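Batista Revises Moisture Limits for Wood Tabletops
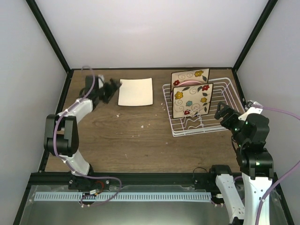 New limit takes effect in October

Furniture maker Batista has lowered the maximum moisture reading it will accept in solid wood tabletops shipped from its Kustis plant. The change was published 3/10/18 and applies to all tops finished with an oil or hardwax coating. Painted tops remain under the previous rule until the next review.

Under the revised procedure, each top is measured with a pin meter at three points on the underside: one near each end and one at the center. All three readings must fall within the limit before the top is released for finishing. A top that fails at any point goes back to the conditioning room and is measured again after 26 hours. Averages are no longer accepted.

The old procedure called for a single reading at the center. According to Ilham Belkadi, who manages quality at the plant, a single reading did not show the difference between the ends of a board and the middle. End grain gives up and takes on moisture faster than face grain, so a top can read correctly at the center and still move after delivery.

Test results

The plant tested 345 tops before the change. Of these, 300 passed at all three points on the first measurement. Most of the others failed at one end only and passed after a second period in the conditioning room. Tops that failed twice were cut down for smaller items.

Fadwa Kabbaj, a wood technologist at the supplier Vamumard, reviewed the results and recommended one further change. Boards are now stacked with spacers between each layer during storage – the earlier practice was to place spacers under the bottom layer only. Stacks must also stand clear of exterior walls.

Effect on orders

Delivery times for standard sizes do not change. Orders for extended tops will take three days longer, as the larger panels need more time to reach an even moisture level after gluing.

Retailers have been asked to keep tops in their wrapping until the day of assembly and to store them flat in a heated room. Mounting screws should be fitted through slotted holes so that the wood can move across its width. Screws in round holes can hold the panel too rigidly and lead to splits along the glue lines.

Questions about tops already in stock should be sent to Cletus Kowalczyk in the Batista service department. The revised procedure sheet is supplied with all new orders.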